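Budgeting for a tray-setting arm: one or two?

Posted in Equipment & Planning by Waner

Hi all, and thanks in advance for reading! I help plan the cafe counter at Cirnton, and we'd like automation to lay out trays: a cup, a can and a bowl on each, nothing fancy. I've been told to have a budget ready by March, and so far I've only priced the arm itself. What else belongs on the list?

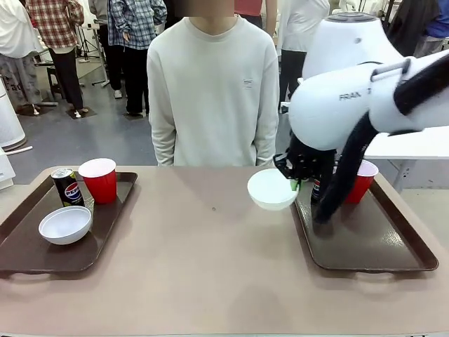 Pirna
Grippers, first of all! We budgeted for one set of fingers and ended up wanting 3, plus spare pads. A bowl rim and a slim can ask for quite different grips, so try your own dishes before you sign anything – and get the cable lengths in writing.

My other advice is to put the small stuff on its own line. Ours came to $3,349 with mounts, rails, an emergency stop and shelving, and I had guessed a good deal less.

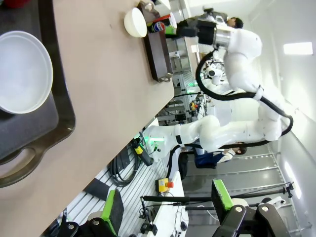 Shipping was extra on top of that, and so was training for the staff, so do ask for both in the same quote. Oh, and allow 12 weeks for delivery.

On one arm or two, I'd price both. Cups and cans tip over and end up on their sides, and you'll want to know whether one arm can reach everything from where it's mounted.
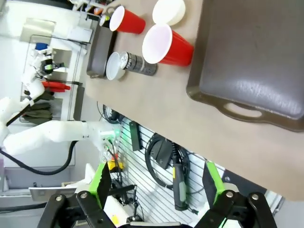 Valcárcel
member, 13 posts

Rent first if you can. We did, and I'm so glad – the table we had in mind was far too short for two trays with space in between.

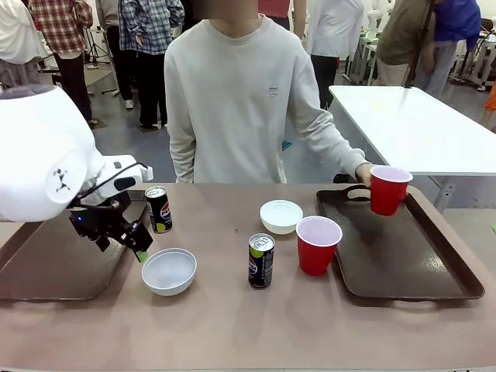

Measure the aisle behind it too, and leave enough for people to stand and reach in comfortably. Good luck with the budget!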